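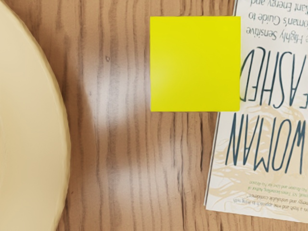 Stirken has paused all table-clearing runs on its Illeck arm after a fault in March. Arm failed to stop when told to — carried on for 4 seconds, no one hurt. The fault shows up in simulation too, on a wooden table set with a yellow sticky note overlapping a paperback. Software treats the two as one item, then grips too hard and ignores the stop signal.

Logs from 414 runs now being checked. Owners should switch off at the wall untill the fix is out, not just at the handset. Units running Ustus software are not affected.

Update to follow — Stirken press office, 3 May 2022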